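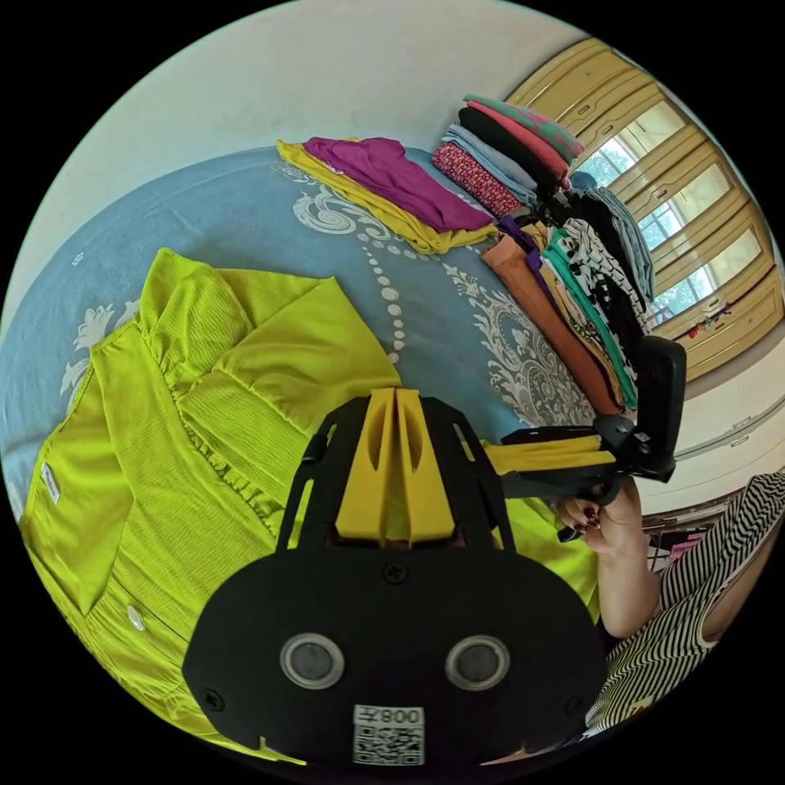 Figure 1. Ruffled garment, lime green, laid out on a patterned bedspread.

3.2 What people mean by "clean enough"

I went into the Darlow interviews thinking I'd be writing about detergent. I had a whole list of questions about brands and water temperature (my pilot in February was almost nothing but that), and most of the 35 households got through it in a few minutes. What they wanted to talk about was the stuff in between, the clothes that have been worn once and aren't dirty but don't feel right going back in the drawer either.

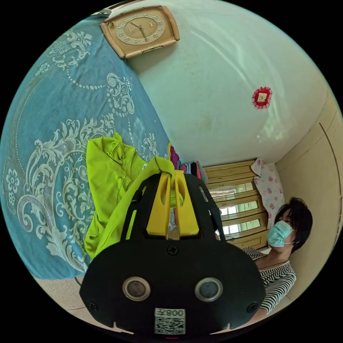
Figure 2. Yellow-green cloth, crumpled, on the same bedspread.

I ended up calling this the middle pile. In the Quintana apartments it usually lived on a chair, and in Hurov it was more often a hook behind a door. People had rules for it, too - jeans could stay for days, anything worn to cook in could not - and they got pretty animated when a partner or a teenager broke them! 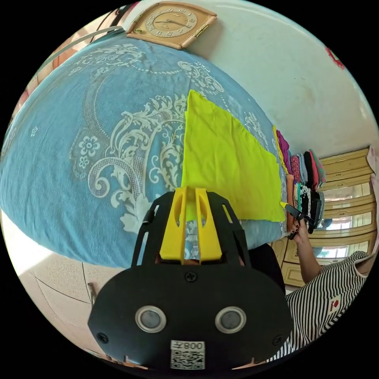
Middle piles also turned out to be where the arguments about color came from. A few people told me they'd wear a dark sweater four times before washing it but a bright shirt only once, and they couldn't really say why. I started noticing my own habits after that. Beds came up a lot here, because clothes get sorted on them, and a busy print like the bedspread in Figures 1 and 2 makes a plain top easy to spot but a small stain on the cover itself pretty hard to see. Two households had picked their bedding for exactly that.
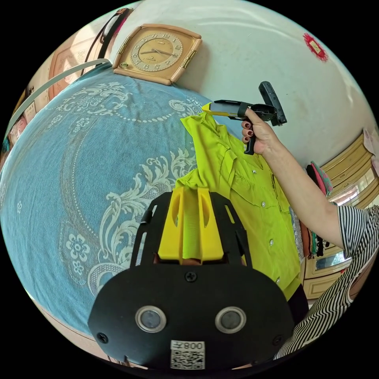
3.3 Counting loads

For the numbers I used the Drenik diary sheets, which ask for a tick per load and a word or two on what went in. That gave me around 2000 entries, and I coded them all by hand at my kitchen table. Towels were easy. "Mixed" was a nightmare, and I come back to it in Section 4.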